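Rebuilding the old Coter tower, part 2: the bare board

August 2, 2020

Filed under: hardware, old machines

The first part of this series covered getting the Coter tower out of the closet and deciding whether it deserved the effort. It does, marginally. The case is solid steel where it matters, the power supply is oversized for the load, and a replacement machine from Tully with the same number of drive bays was going to cost me some $400. The budget for this rebuild is $29, most of it for thermal compound and a new fan.

I work with the case on its side, side panel off, board facing up. The slatted bench is good for this because a dropped screw goes into a groove and stays there. With the case upright, the same screw ends up under the power supply, and the next ten minutes are spent tilting and shaking. 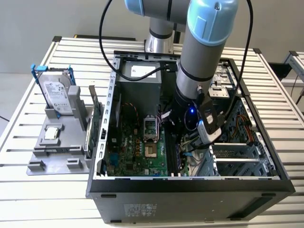 The Coter on its side with the load plate open and the CPU socket empty.

Before touching a socket in this state I check two things. One is the contacts, with a flashlight held low and to the side so that anything bent or dirty throws a shadow. The other is the hinge of the load plate, which should move without scraping. If it binds, stop and find out why, and do not lean on it. The processor goes in flat, straight down, with the corner mark matched to the mark on the socket. It needs no pressure at all until the plate closes over it.

The memory comes later in my order of work. A bare board gives your fingers more room around the socket, and the slots are close enough to it that filled ones get in the way of a thumb.

Wiring is the part I would redo if I were starting over with this case. The supply is not modular, so every lead it was born with has to live somewhere, used or unused. The Wemari case I had before this one had a channel behind the board for the surplus. The Coter has nothing of the kind, and whatever you don't need gets looped and tied in the open space by the bays.

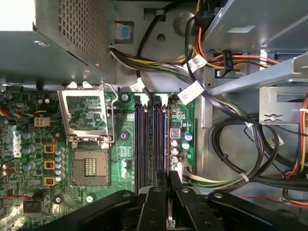 My rule is to label both ends of a cable before unplugging it, and to write on the label where it goes, so "board, lower edge" and so on. Names like "data 1" mean something for a day. I also leave the ties slack until the machine has booted twice. Pulling them tight early just means cutting them again, and side cutters near a bundle of thin wires is how I lost a fan lead last November.

SATA power connectors deserve a separate note. The plastic key is thin and will crack if the plug is levered off sideways. Pull along the line of the connector, holding the plug body, and keep the other hand on the drive.

The parts waiting to go back in stand in a gray plastic holder to the left of the tower: a Seagate hard disk in its blue caddy, the processor in a recess, and an expansion card on edge. The disk is 500 GB and carries nothing I would miss. I used to lay parts out on a towel, and I don't recommend it. Towels hold lint, and a card lying flat on one will sooner or later have a screwdriver set down on it — mine did. The holder is a Piltier, bought for another job, and it fits on the bench with the case beside it.
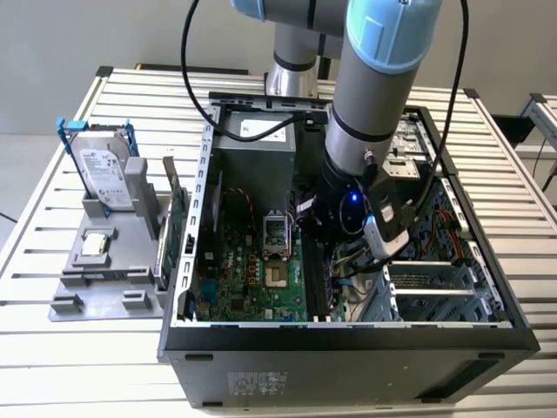 Order of assembly

Processor first, then the load plate, then compound and cooler. Memory next, pushed until both latches close by themselves. The expansion card follows, with its bracket screwed down before any cable is attached to it. The disk slides in last, caddy and all, so that its cables can be routed over everything else and still come out without disturbing the card.

First boot is with the side panel off and no disk connected. I want to see the setup screen, the right amount of memory and a sane processor temperature before adding anything that stores data. Results will be in part 3, along with the fan measurements.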